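검색어를 입력하세요 검색 전체 로봇 행사 후기

톨리아 연구실 공개일 후기: 손목 카메라로 배우는 로봇 팔
최종 수정일: 2021년 1월 4일

10월에 다녀온 톨리아(Tolia) 연구실 공개일 이야기를 이제야 올립니다. 메모는 잔뜩 해 두었는데 정리가 늦었네요.
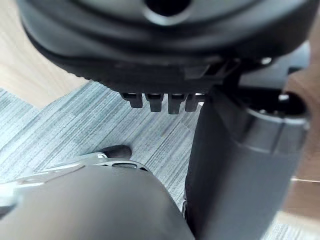
제가 제일 보고 싶었던 건 '플리코(Pliko)' 프로젝트였습니다. 로봇 팔이 손목 쪽에 달린 작은 카메라 영상만 보고 물건 집는 법을 배우는 연구예요. 보통은 천장이나 삼각대에 카메라를 두고 작업 공간 전체를 내려다보는데, 여기서는 그걸 과감하게 빼 버렸습니다. 외부 카메라는 위치가 조금만 틀어져도 다시 보정해야 하고, 다른 방으로 옮기면 배경이 통째로 바뀌니까요. 손목 카메라는 팔과 함께 움직이니 그 부담이 훨씬 적다고 합니다.

대신 시야가 정말 좁아요! 화면에 로봇 자기 몸이 커다랗게 들어오고, 정작 집어야 할 물건은 가려지거나 한쪽 구석에 조그맣게 남습니다. 저는 당연히 몸체 부분을 지우고 학습시킬 줄 알았거든요. 그런데 연구팀은 그대로 둔 쪽이 성적이 더 좋았다고 하더라고요. 자기 몸과 바닥의 상대적인 위치가 거리 감각을 잡는 단서가 되는 것 같다는 설명이었는데, 아직 가설 단계라고 분명히 선을 그어 준 점도 좋았습니다.

데이터는 사람이 팔을 원격으로 조종해서 모은 시범 2593건입니다. 이 중 2000건을 학습에 쓰고 나머지는 검증용으로 남겼다고 해요. 시범 하나의 길이는 약 14초. 생각보다 짧죠? 실패했다가 다시 잡은 시범도 버리지 않고 넣었는데, 그걸 빼면 정책이 한 번 놓친 뒤에 허공에서 멈춰 버린다고 합니다. 질의응답 시간에 질문이 제일 많이 나온 대목이기도 해요.

모델은 '보이어(Boyer)'라고 부르는 비교적 작은 신경망이었습니다. 영상 몇 장과 관절 각도를 받아서 다음 동작을 한 걸음이 아니라 짧은 묶음으로 내놓습니다. 한 걸음씩 예측하던 초기 버전은 손끝이 계속 떨렸대요. 두 버전의 궤적을 겹쳐 그린 그래프를 보여 줬는데, 톱니처럼 삐죽삐죽하던 선이 매끈해진 걸 보고 저도 모르게 "오!" 소리를 냈습니다.

결과 발표에서 인상 깊었던 숫자는 처음 보는 물건에 대한 성공률 60%였습니다. 높다고 하기는 어렵지만 외부 카메라 없이 나온 값이라 저는 꽤 놀랐어요. 실패 사례도 따로 모아 틀어 줬습니다. 반짝이는 물건, 바닥과 색이 비슷한 물건에서 많이 놓치고, 손이 물건에 아주 가까워지면 초점이 흐려지는 문제도 남아 있다고요. 다음에는 손끝에 촉각 센서를 붙여 볼 계획이랍니다.

데이터 정리 도구 '파스테오(Pasteo)'도 잠깐 만져 봤습니다. 시범 영상을 넘겨 보면서 접촉 순간에 표시를 다는 단순한 프로그램인데, 단축키가 손에 착 붙어서 한참 붙잡고 있었네요. 배포 여부는 미정이라고 들었습니다.

안내가 조금 빨라서 보정 절차 쪽은 반쯤 놓쳤어요. 관심 있는 분은 앞자리에 앉으시고, 질문은 발표 뒤에 따로 하시는 걸 추천합니다. 연구원분들이 끝나고도 오래 남아서 답해 주셨어요.

댓글 3

모래시계
실패 시범을 넣는다는 얘기 재밌네요. 비율은 따로 조절한다던가요?

ㄴ 글쓴이
그건 못 여쭤봤어요ㅠㅠ 따로 골라내지 않고 모인 그대로 쓴다고만 들었습니다.

grip_lab
저희도 손목 카메라만 써 봤는데 조명 바뀌면 바로 무너지더라고요. 촉각 결과 나오면 후기 또 부탁드려요!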